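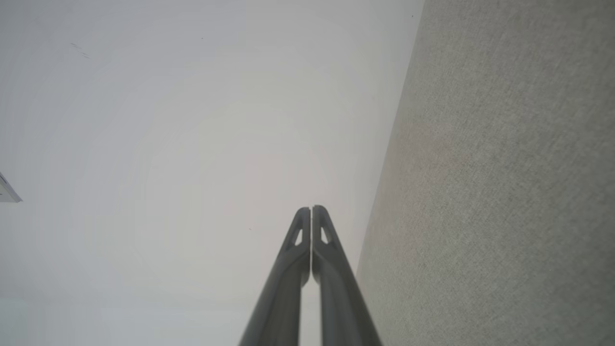

Last changed: Oct 9, 2026

How to Clear Clothes off a Fabric Sofa and Look After the Seat

A lot of laundry stops at the sofa. It comes out of the dryer, or off a person who just got home, and it sits on the cushions until somebody needs the seat. On dark leather this does little harm. On a pale woven fabric, damp or brightly colored clothes can leave marks that take more work to remove than the clothes took to wash.

This guide covers picking the clothes up, sorting them, checking the fabric underneath and cleaning it if needed. It was written for the removable-cover sofas in the Udemitz range, but the steps are the same for most light gray, beige or oatmeal upholstery. For fixed covers, skip the part about washing.

What you need

A laundry basket or a large bag
A vacuum with an upholstery tool
2 white cotton cloths
A soft brush
Plain cool water
Mild liquid dish soap

You do not need a spray cleaner for this job. If you already own one, such as Sirkura Fabric Wash, test it on the back of the sofa first and leave it overnight before you judge the result.

Step 1. Find the care label

Look under the seat cushion or along the zipper. The letter W means you can use water. S means solvent only, and WS means either one. X means vacuum only. If the label has been cut out, treat the fabric as X until you have asked the store. On the Cemier two-seater the label is inside the left cushion cover, near the end of the zipper, and it is easy to miss.

Step 2. Lift each piece straight up

Take hold of a garment near the middle and raise it. Dragging it over the cushion rubs lint into the weave, and a zipper or a hook can pull a thread. Terry and fleece shed the most. Feel each piece as you pick it up. Anything damp goes to the washer or the drying rack now, whatever else you have planned for the pile.
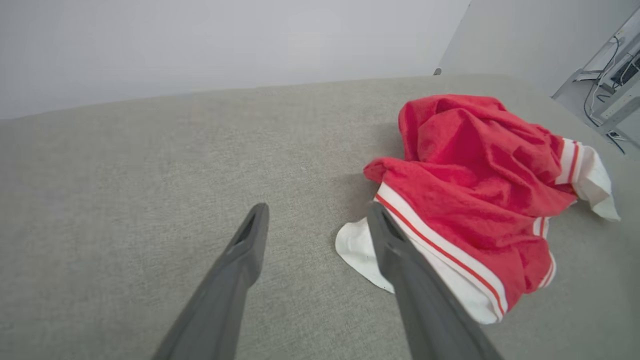 Category: Laundry and Upholstery

Bright red clothes on a light gray-beige seat are the case people write to us about most. Red dye is one of the more common ones to bleed, especially from a newer garment that has had only a wash or two. Dry, it will usually sit on a sofa without trouble. Wet from the pool or the gym, it should not be there at all.

Red pieces with white trim or striped bands need some care of their own. Do not leave them balled up wet, or the red can move into the white. Shake them open, turn them inside out and wash them cold with other reds. Take them out as soon as the cycle ends and dry them flat or on a hanger with the white parts not touching the red.

Step 3. Sort as you go

Make 4 piles: clean and ready to fold, to be washed with lights, to be washed with colors, and to be worn again. Put the piles on the floor or a table so the sofa is clear for the next step. If you can't tell whether something is clean, wash it.

Step 4. Check the seat

Open the curtains or turn on a lamp and look across the cushion from a low angle. Flat light from overhead hides a faint stain in a mottled weave. Press a dry white cloth on the places where the clothes were and look at the cloth. Color on it means there is loose dye to deal with.

Step 5. Vacuum

Use the upholstery tool on low suction. Go in one direction, then across it. Do the crease at the back of the seat as well as the front edge.

Step 6. Treat a dye mark (W and WS fabrics only)

Dampen a cloth with cool water and blot from the outside of the mark toward the center. Do not rub. Turn the cloth to a clean part each time it picks up color. If water alone stops working, add one drop of dish soap to a cup of water and go on with that, then blot with plain water to get the soap out. Finish with the dry cloth and let the cushion air dry. Keep hair dryers and steam irons away from it until the mark is gone, as heat can set the dye.

Marks that are still there after two tries should go to a cleaner. Say what garment caused it and what you have already used.

Step 7. Wash the cover, if it comes off

Zip it closed, turn it inside out and wash it alone on cold. Put it back on while it is very slightly damp so it stretches to the corners. Covers on the Cabrera corner sofa (part 647) must be fully dry first because of the backing.

How often

Vacuum the seat every 14 days in a house where clothes end up on it. Turn loose cushions at the same time. A full wash of the covers once a year is plenty for most homes, and January is a good month for it if you had guests over the holidays.

Keeping the pile from coming back

Put an open basket at the end of the sofa where the clothes tend to land. Lidded hampers get ignored. If you fold laundry on the seat, spread an old white sheet over the cushions before you start and carry it off with the last load.

Related pages: Removing lint from woven fabric. Reading upholstery codes. Washing red and white clothes together.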